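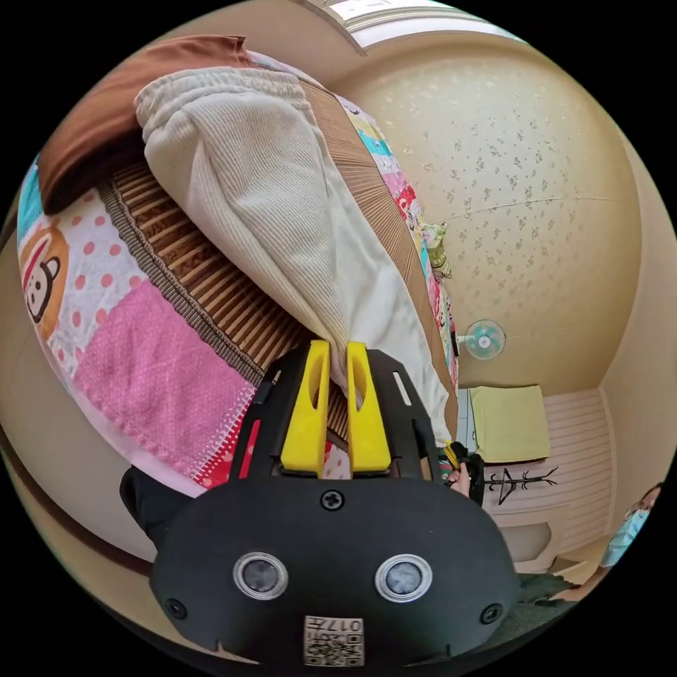
Yellow fingers, soft white fabric

Print this page | E-mail this page

About Varela Cabins

We have read a lot of "about us" pages for places on Skarkon Lake, and most of them could be swapped around without a guest noticing. Everybody is nestled. Everybody is family-owned, including one outfit that was bought by an investment group a while back and left the sentence up. So take the following the way we would take it, with one eyebrow raised, and call the office if something sounds too good.

Varela Cabins is 22 cabins and an office on the east shore of the lake, on the gravel road out of Grundar. It is run by two people, Jacinto Arellano and Nicanor Ventura. Jacinto handles bookings, money and complaints. Nicanor handles roofs, pumps, the docks and anything with a motor. Neither of us grew up dreaming of hospitality. Jacinto kept the books for a feed store and Nicanor repaired outboards, and the cabins came up for sale at a price that made us suspicious. We had reason to be. The septic field had to be dug up the first January, in the rain.

The name came with the property. Guests ask if there was a Varela. There are at least three stories about him in Grundar and they can't all be true, so we don't tell any of them on a sign.

What the cabins are like

They are plain. Each one has a kitchen with a full-size stove, a bathroom with a shower, a heater, and a porch with a screen. Cabins on the water side cost more because people will pay more for them. We'd argue the ones up the hill sleep better, since the boat traffic starts before daylight and sound carries over water. If you are a light sleeper, ask for the hill and save the money.

There is Wi-Fi in the office. We tried putting it in the cabins and paid a company to tell us it worked, and then listened to a whole summer of guests tell us it didn't. We stopped advertising it. Phone signal depends on your carrier and, as far as we can tell, the weather.

About the fishing

You will hear that Skarkon is the best bass lake in the state. You'll hear the same about several other lakes, usually from somebody selling bait next to them. It is a decent lake. Early mornings are good off the point, the north arm is worth a try when the wind is down, and in the heat of August plenty of people catch nothing and go home with a sunburn. We don't post photos of big fish on this page. They prove that one person had one good day.

The two docks are for guests only. One has slips you can leave a boat in overnight and the other is for loading and for kids with worms. Boats can be rented from the marina across the cove. We get no cut from that, and you should check the fuel gauge yourself before you sign.

Reviews and awards

We were offered a "Top Lakeside Stay" plaque. It cost money, and once you paid, you had won. The wall in the office has a map on it instead. As for online reviews, we read them, and some have been useful – the old mattresses are gone on account of them. But we also have a one-star review from a person who complained about our elevator, and five stars from somebody praising our beach, and we own neither. Read a few, throw out the angriest and the sweetest, and see what's left.

Booking

For years we took reservations through Pladent, which showed guests a countdown clock and told them other people were looking at the same cabin. Often no one was. We left. You now book by phone or by the form on our contact page, and Jacinto writes back, normally the same day and sometimes the next morning if the pump is acting up. The price he gives you includes tax and cleaning. There is no resort fee, as we don't believe this is a resort.

The summer rates begin Tue 1 July. Deposits are refundable up to two weeks ahead. After that we'll try to rent the cabin to somebody else, and if we do, you get your money back, and if we don't, we keep the first night. We know every place says its policy is fair. Ours is printed on the confirmation, in the same size type as everything else, and you should read it before you send us anything.

Dogs are fine. Ask first about more than one.

Category: About Us, Lake Lodging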